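Search stories Go
Print this page | E-mail to a friend

Robots at the Open Day: How Does a Machine Learn About Doors? 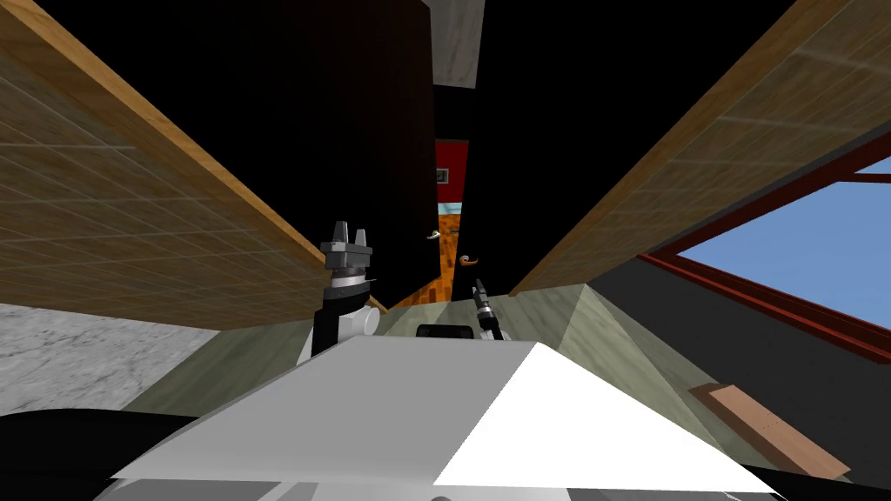 Ghislain Girard asked what many of you would probably ask, which was why anyone would teach a robot inside a computer when there is a perfectly good real door just down the hall. The people at Trikmont love that question, and they were happy to spend a good long while on it at their open day in February.

A pretend world made by a computer is called a simulation. It works a bit like a video game, with walls and floors and door handles in it, and a robot that can look around and move its two arms. If the robot bumps into a wall in there, you just start over – no bandages, no broken parts, and no angry neighbors!

Think about how you open a door. You look for the handle, you reach, you push it down or turn it, and then you pull (or push, if you guessed wrong the first time, as I nearly always do). Your brain does all of that so fast that you hardly notice. A robot has to learn every little piece of it. It also has to learn that handles come in different shapes and colors, and that two curved ones may not look alike at all.

The hand on the end of a robot arm is often a gripper. The gray one on the left has two short fingers, and they point straight up. Two fingers may not sound like much, but try picking up a pencil with just your thumb and one finger, and you will see how far two can take you.

The Trikmont team calls its practice program Stalisik. In one afternoon it ran 105 practice tries while we ate our sandwiches, and 32 of them ended with an open door. Was that good? The team was delighted, and the next round was already set up before we had wiped off the crumbs.

Print | E-mail this story

Reader comments (3)

Marigold7: I want to make a pretend house for a robot with a slide in it.

Mr. P's class: We tried the pencil test and then tried it with mittens on. Much harder!

Tobi: can it do round doorknobs too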